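Simulation and Synthetic Data > Collecting demonstrations
Thread: Do you keep the failed grasps or bin them?

plundard_ops
Posts: 52

We're collecting teleoperated examples in a simulated living room for a tidy-up policy. The operator drives the arm with a hand controller, and each episode is meant to end with one object picked up from the furniture. The target is 1,000 episodes before we train anything serious.

My question is what to do with the bad ones. At the moment the operator presses a key at the end and marks the episode good or bad, and the bad ones go into a separate folder that no one opens. Abbas Shirazi, who set up our recording, wants them deleted because they slow down the nightly copy. I'd like to keep them but I can't say what for.

We record from the wrist and from a fixed viewpoint in the room. The wrist view is where most of the argument comes from. 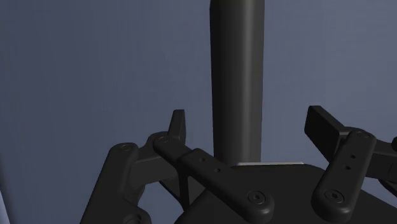

The fingers take up a lot of the view whichever way we mount it. Once they start closing, the operator is mostly going by the fixed view, and the two don't always agree about whether the object is between the fingers. So some of our "bad" episodes are really fine up to the last second and then the operator closes early.

Anyone doing this at a similar size? Keep or bin?

skostivitz
Keep. Disk is cheap and you can't get the operator's afternoon back.

We trim them. If an episode is good up to the close, we cut it just before the close and use the approach part as normal training data. It takes a script and a bit of checking by eye. The approach is the bit we're always short of anyway.

tealkettle
I'd be careful with trimming. We tried it in June and the policy learned to come in nicely and then hover over the object. It had seen lots of approaches that stopped there and not enough that carried on. We went back to whole episodes only and the hovering went away.

skostivitz
What was your ratio? If half your data stops before the close then yes, it will stop before the close. Ours is a small share.

tealkettle
Higher than it should have been, I'll admit. I didn't write it down. I still think it's a poor habit for somebody starting out, because you have to watch the ratio for ever after.

riltance_dan
Different view from both of you. Don't use the failures for imitation at all, but do keep them, with a reason attached. Good or bad is not enough. We have a short list of reasons the operator picks from:

closed early
closed beside the object
pushed the object
hit the furniture
wrong object
dropped after lift
sim fault

Sim fault is the one you want to separate out soonest. If an object sinks into a cushion or shoots off sideways, that is not the operator's mistake and you shouldn't be teaching anything from it in either direction.

plundard_ops
Thanks, all useful. The reason list is better than what we have and I can add it to the key press.

Pushed the object is probably our biggest. The sofa layouts are the worst for it. We place the objects at random and they often end up next to each other, and the seat doesn't give you much room to come in from the side. 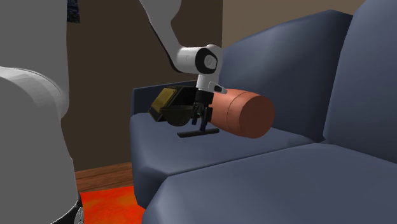 Long thin things lying flat are the hardest. From straight above you have to go down almost to the cushion to get hold of them, and if there's something next to them you have to decide which one you're willing to nudge. Our operators don't decide the same way. One turns the wrist and goes in along the gap. The other comes straight down and accepts some contact with the neighbour. Both get marked good if the object comes up.

tealkettle
That would worry me more than the failures. If you have two operators doing it two ways, you get a policy that averages them, and the average goes into the thing next door.

skostivitz
Depends on the policy. Some of the newer ones cope with two ways of doing a task without averaging. I wouldn't force the operators into one style until you've seen it cause trouble.

riltance_dan
Agree with tealkettle here. Even if the model copes, you have to evaluate it, and that is much easier if you know what a correct attempt looks like. Write one page of rules. Ours says how high to stop before descending, when to rotate the wrist, and how much contact with other objects is allowed. Ask both operators to do the same set of layouts and compare.

plundard_ops
We can replay the same seed, so that comparison is easy. I'll do that this week.

sandu_k
Coming in with a smaller point. Record who the operator was, if you don't already. One column. We left it out and later had to work it out from the shift times, which was a miserable job and partly guesswork.

Also, on the nightly copy: have it skip the bad folder and copy that one at the weekend. Then your colleague is happy and you haven't deleted anything.

plundard_ops
We don't record the operator. Adding it now.

The weekend copy is a good compromise, I've put it to Abbas. He says fine as long as the folder has a size limit.

skostivitz
Set the limit high.

plundard_ops
Update, Wed 20 November. Ran both operators through the same seeds. On open layouts there's hardly any difference between them. On the sofa, the one who turns the wrist is slower but pushes things less. We're writing the page of rules around that way of doing it, and the reason codes are in. I haven't trimmed anything yet. I may try it on a copy once the main set is finished and see whether we get the hovering.

tealkettle
Please post the ratio if you do. I'd like to know where it starts.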